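Grallia Collections Forum
Merchandise and Licensing

Topic: Reproductions of well-known paintings in the museum shop

Izzati_Tjoa
January 10, 2023
Members are invited to comment on the proposed shop policy. Section 2 would limit printed goods to works held in our own collection. Van Gogh's "The Starry Night" is the title most often raised in objection. 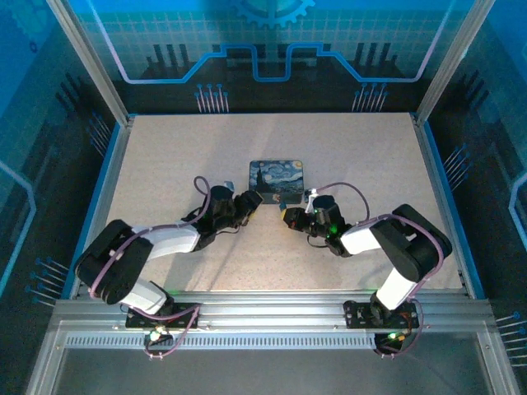

The Plaltow branch currently stocks 61 printed items, and the policy would apply to all of them from August.

H_Sarbu
I do not support Section 2. Visitors ask for familiar paintings, and income from the shop pays for conservation work.

Bianca Sima
Respectfully, I disagree with Mr. Sârbu. A shop that sells the same goods as every other shop does little for our own artists. Cundis adopted a similar rule and kept its customers.

S.Stoica
Cundis is a much larger institution. I would accept the rule if existing stock may be sold first. The minimum order from our supplier is 300 units.

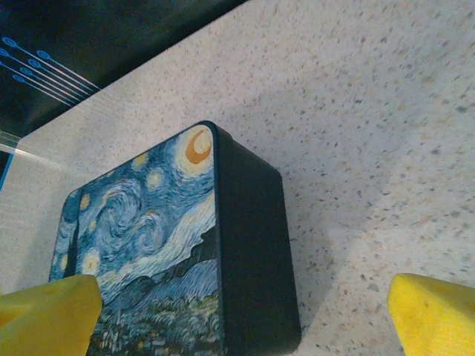
Reply from moderator (A_Roman)
Comments on existing stock have been noted. Please direct questions on supplier terms to the licensing office. The thread remains open.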